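Keep the Tower of Hanoi on the Table
By Musyoka Shemweta

The Tower of Hanoi is usually introduced as a problem in recursion. To move a stack of n rings, move n minus one of them to the spare peg, move the largest to its destination, then move the n minus one back on top. The formula follows: two to the power n, less one. Most people meet it in a classroom, on a screen or in a textbook diagram, write the formula down and move on. I think this is a poor use of the object, and I want to argue for the physical version: a board, pegs, rings with holes in them, and a table with enough room to work at.

My case is a practical one. A drawn puzzle enforces its rules for you. Click on a ring that has a smaller one above it and the software refuses. Try to put a large ring on a small one and it slides back to where it came from. The player learns where the walls are by bumping into them. A physical set refuses nothing. You may lift two rings together, put a wide one on a narrow one, or tip the lot on to the table and start again in the wrong order. The rules have to be carried in the head, and carrying them is most of the work.

I run a problem-solving evening at the Medton adult centre, and we have used both kinds. The screen version we tried was Malloveo, which is competent and which I have no wish to run down. It counts moves, and offers a hint after a long pause. Learners reached a solution on it sooner than on the board. When I asked them a week later to explain the method to a newcomer, the ones who had used the board did it better. They said things like "get everything off the big one first", which is the recursion stated in plain words. The screen users tended to recite a sequence of moves and get lost in it. This was a small class and I claim no more for it than that.

There is also the matter of setting up. On a screen the rings arrive stacked. On a table somebody has to sort them by size, and the sorting is worth doing for its own sake. Two rings close in diameter are hard to tell apart until they are laid flat side by side or one on the other. Colour helps, but only if the learner understands that colour is a label and size is the rule. A set in which the same colour turns up on more than one ring is useful here, as it punishes anyone who has memorised colours and ignored widths.
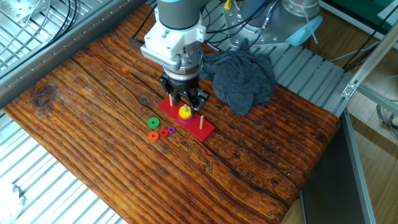
Three rings on the middle peg, four still on the table, the largest of them green.

I would leave a board in that condition when a class comes in. It raises the right question at once: what is wrong with this stack as a starting point? With a green ring of that size still lying loose, nothing already on the peg can stay there if all the rings are to be used. The stack must come off before the base can go on. A learner who sees this has understood the main constraint of the puzzle before making a single legal move.

The usual objection is that the board is slow. It is. The full solution for a tall stack takes more moves than most people will make by hand in one sitting, and a slip near the middle can be hard to recover from. My answer is to use fewer rings. Start with two, which takes three moves and seems trivial. Then add one ring and ask what has changed. The jump from 3 moves to seven can be felt in the arm, and the jump from seven to 15 more so. Nobody needs to finish a large stack to grasp that each extra ring doubles the labour and adds one.

The second objection is cost and loss. Rings roll off tables. Our first set, from Rikow, lost its smallest ring within a term, and a puzzle with a missing ring is still a puzzle, only a shorter one. The second, an Avram, has survived 54 sessions with some wear on the pegs. I would sooner replace a ring now and then than buy licences every July.

A few points of specification, for anyone buying. The pegs should be tall enough to take every ring with some of the tip left showing, so that the top ring can be gripped and lifted cleanly. The holes should be generous. A tight hole turns each move into a test of dexterity and distracts from the reasoning. The pegs should be spaced so that two of the widest rings can sit on neighbouring pegs without touching. Check this before paying; catalogue pictures tend to show a single neat stack, which tells you nothing about clearance. The base should be heavy enough to stay put when a ring is pulled off at an angle.

Keep the table clear on at least one side of the board. Learners will want to lay rings down flat, which breaks the rules of the game, and they should be allowed to do it while they are thinking. Legal play can begin when they say it has begun. I ask them to say so aloud, and from that point every ring goes from peg to peg.

Software has its place once the method is known. Anyone who wants to watch a very tall stack being moved should watch a program do it. For the first hour, I would put the board in front of them and leave the screen switched off.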